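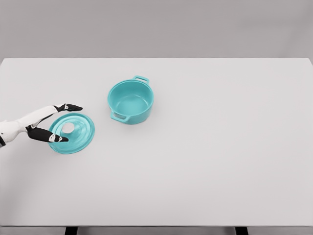 4. Set the lid grasp in the simulator

I always do this part in the sim before I go anywhere near the real cell. The Bodley project opens with the pot and its lid already on the table, pot open, lid lying flat next to it. If yours loads with the lid on the pot, you've got the old scene file, so go back to step 3 and pull the April one.

4.1 Open the jog panel and bring the hand in from the left, with the two black fingers spread. Keep the speed at 20 per cent. I know it's painfully slow, but you'll thank yourself the first time you type a minus sign in the wrong place!

4.2 Stop with the fingers above the lid and look at it from the default camera, then swing the view round and look again from the side. From the default view it's very easy to think you're lined up on the knob when you're still hanging over the rim (I've done it more times than I'd like to admit).

4.3 Move the hand until the pale knob sits midway between the fingertips. Small nudges here, please.

4.4 Lower the hand straight down, then close the fingers with the grip force at 30. The Vavik driver will accept anything up to 65, and at that setting the lid shoots out sideways like a bar of soap.

4.5 Lift, hold, and watch the lid. A little wobble is fine. If it tips and stays tipped, open up, go back to 4.3 and shift the hand towards the side that dropped.

4.6 Save the pose as lid_pick. Use exactly that name, all lower case, or the Lý script in section 6 won't find it.

Note: The loop handles on the pot are solid as far as the collision checker is concerned, and it fills in the holes too. So if you get a collision warning when a finger looks nowhere near anything, check whether your path crosses a handle. I usually just go over the top.

Caution: Don't copy the pose to the real arm yet. The table height in the sim is a nominal one and yours will be different. Do the height check in section 5 first, with your other hand on the stop button.

If it goes wrong

Error 1545 when you close the fingers: the hand model and the driver don't match. Reload the Roltby hand file, restart the sim and start again from 4.1.

Lid slides along the table when touched: friction has gone back to zero, which it likes to do after an update. Set it again under Materials and save the scene.

Fingers go through the lid: collision is switched off for the lid. Tick the box next to its name in the object list.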